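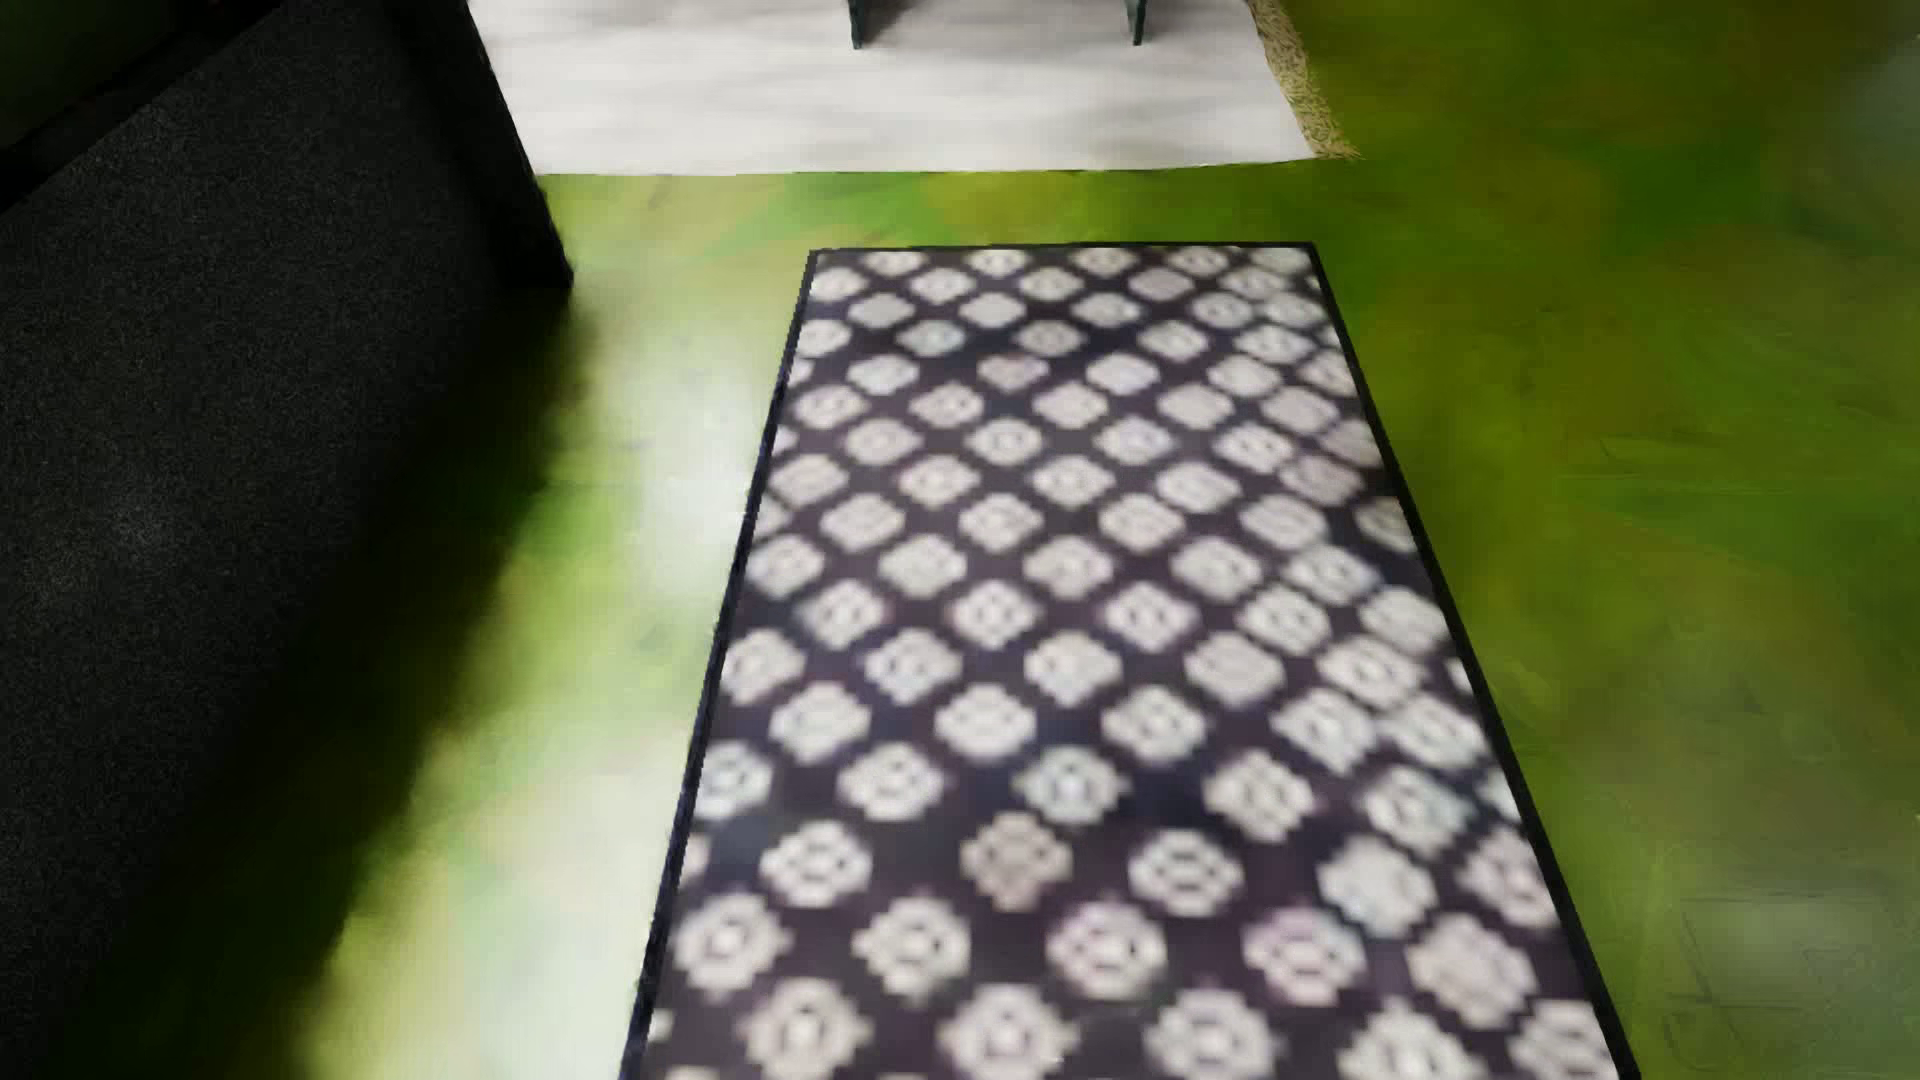 Fig. 1. Patterned rug on a green floor (computer render).

My project is on how people choose a rug, and whether the pattern matters as much as the shops think it does. I got the idea from my gran, who spent most of May trying to replace the one in her front room and rejected everything we showed her.

I started with a paper survey outside the Gumede carpet shop on a Saturday morning, which was freezing but worth it. Marthinus Rampersad from my seminar group came along to hand out pens and ended up doing half the talking. We got 179 forms back. I had to throw 2 away as they were blank apart from a phone number!

The main question asked people to pick what they looked at first: price, size, colour, pattern or feel. I was sure pattern would win. It didn't, size did, and 67 people ticked it. Quite a few wrote notes in the margin about doors that wouldn't open over a thick pile, so next time I'd put door clearance on the form as its own box.

Pattern did come up a lot in the follow-up chats though. Small repeats (diamonds, dots, little flowers) were liked by people with children or dogs — they hide crumbs, apparently. Plain rugs were "for people who hoover every day", according to one man from Fladine, and I've been thinking about that ever since.

What went wrong: my colour question was badly worded. I wrote "dark or light" and left no room for rugs that are both, so loads of people ticked the two boxes and I couldn't use that part. My tutor did warn me. I also only asked outside one shop, and Lomeo Road is a fairly pricey bit of town, so I can't say much about people on tight budgets.

If I carry this on next term I'd like to do the same survey at the Prunirik market, where the rugs are sold off the back of a van.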